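Reading a battery diary with the returns beside it

2024-09-15

I have now finished the first pass through the Annamalai diary, and I want to set down what it does and does not say before I start on the second. For anyone who has not followed the earlier posts, it is a war diary kept by a field howitzer battery in Mesopotamia during the winter of 1916 to 1917. My copy is a typescript, made after the war by someone who signed each page with a single initial. The original is not with it. I call it the Annamalai diary after the family who kept the typescript, and the name has no bearing on the unit.

The diary runs to 149 typed sheets. Most of the entries are one or two lines long. A typical one gives the place, the weather, the state of the track and the number of sick. Days of firing are longer, but not by much. What I wanted from it was ammunition: how many rounds were drawn, how many were fired, and how the gap between the two was recorded.

The usual method with a source like this is to set it against a second series made by a different hand. In this case that is a run of returns copied out by Dalia Abdel Rahman, who has been working on river transport and had noted every ammunition entry she came across while looking for something else. Her notes give the date of issue, the landing place, the receiving unit and the quantity. They cover most of December and January with a few gaps where the register was damaged by damp.

The two series agree less often than I expected. Of the issues I could match by date, a good part differ in quantity. The diary tends to be higher. The largest single entry is 1000 rounds, which I distrust at once for being so neat. The return for what must be the same delivery has 795. The difference is too big to be a copying slip, and the digits have nothing in common.

There are three explanations I can test. The first is that the diary records what was asked for and the return records what was sent. The second is that the diary entry adds together two deliveries, one of which falls in a gap in the register. The third is that the figure in the diary is for more than one battery, drawn together by the brigade and divided afterwards. I favour the second, but only slightly. The day after the entry mentions carts going back to the landing place, and there is no reason given for the journey. Carts going back empty to fetch fodder would normally be noted as such by this writer, who is particular about fodder.

The third explanation would be easier to judge if the brigade diary survived for the same weeks. It does, but the pages I need are bound in the wrong order and two of them seem to belong to a different year. Kenza Zerouali has offered to go through the binding with me. She did this for the signals papers and found that the binder had followed the folio numbers in pencil and ignored those in ink. If the same thing happened here, the order can be put right on paper without touching the volume.

I have been laying the sheets out on the white table, with brown paper put down first, and sorting them by landing place. It is slower than a spreadsheet, but the typist's corrections show up better when the sheets lie side by side.
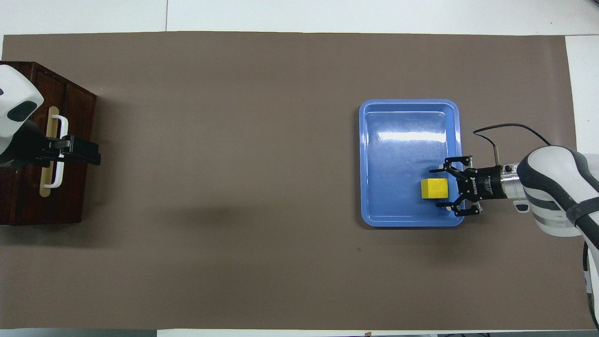

Brown paper down on the table, cabinet to the left.

On the corrections. The typist made them in two ways. Small errors are struck over with the right letter. Larger ones are crossed through with a row of x and the new reading is typed above the line. I assumed at first that both kinds were plain typing mistakes. Having listed the second kind, I am less sure. Several of them change a number, and in each case the figure underneath can still be read with a lens. In 8 of those places the figure underneath is lower than the one typed above it, and in none is it higher. A careless typist would miss in both directions.

It may be that the typist was working from two originals, perhaps the diary itself and a fair copy sent up to the division, and preferred the second whenever they differed. That would be quite normal. Units often kept a rough book and wrote it up at the end of the month, and totals could change in the writing up. It would also mean that the struck-out figures are the better ones for my purpose, being closer to the day. I have entered both readings in separate columns and will not choose between them yet.

The entry for 1000 rounds has no correction on it.

A note on dates. The diary begins its day at midnight. The transport returns appear to begin theirs at six in the morning, so a night delivery can fall on different dates in the two series. I did not allow for this in the table I posted in August, and four of the mismatches in that table disappear once it is done. Please disregard the earlier version. The rest of that post, on the river levels, stands as written.

Place names remain a nuisance. The writer spells the same halt in five ways, one of which is also the proper name of a village a day's march away. I have settled each case by the distance marched, where it is given, and left it open where it is not. Two readers wrote to suggest that the halt is the one marked with a well on the one-inch sheet. I have looked, and the well is on the wrong bank.

Next I will go through the sick returns, which are kept on the same sheets and have had the same kind of corrections made to them. If the struck-out figures there are also consistently lower, the case for two originals becomes much stronger. If they go both ways, I shall have to think again about the ammunition. I also need to check the typist's initial against the nominal roll for the winter, where I have so far found two possible officers and one clerk.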